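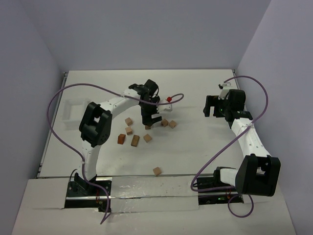
Week 4: Sorting things into piles (and why your piles won't match mine)

March
Notes by Nandini Annamalai

Okay, so last time we got as far as "a category is a decision somebody made," and a few of you looked unconvinced. Good! Let's push on it.

Think about a handful of wooden blocks. I could group them by size, or by which ones I'd stack first, or by which ones my nephew has chewed. All of those are real groupings, and each one is useful to somebody. Libraries have the same problem, only with a lot more shelves.

The case I want us to use is the Dvořáček collection, the 2,843 recipe cards we talked about in week 2. The family filed them by who gave them the recipe. Then the Grilside town library got them and refiled everything by main ingredient, which sounds sensible until you try to find your aunt's dumplings and you have no idea whether they live under flour, potato or plum. (I spent a whole afternoon on this. They were under "misc.")

Žofie Hubáček has a nice essay on it in your packet. She argues the first order was already a catalog, it just had a very small audience. I mostly agree, though I think she's too easy on the family, who had two separate drawers for the same neighbor.

Words to know before section:
- facet: one way of dividing things up (color, date, giver)
- provenance: where a thing came from and whose hands it passed through
- original order: leaving stuff how you found it, more or less

For next time, pick a drawer at home and sort what's in it by two different facets. Write me around 300 words on what got lost when you switched. Messy drawers are welcome, mine has batteries and birthday candles in it.

Questions: leave a note in my mailbox, second floor. © N. Annamalai. Please ask before copying. Back to top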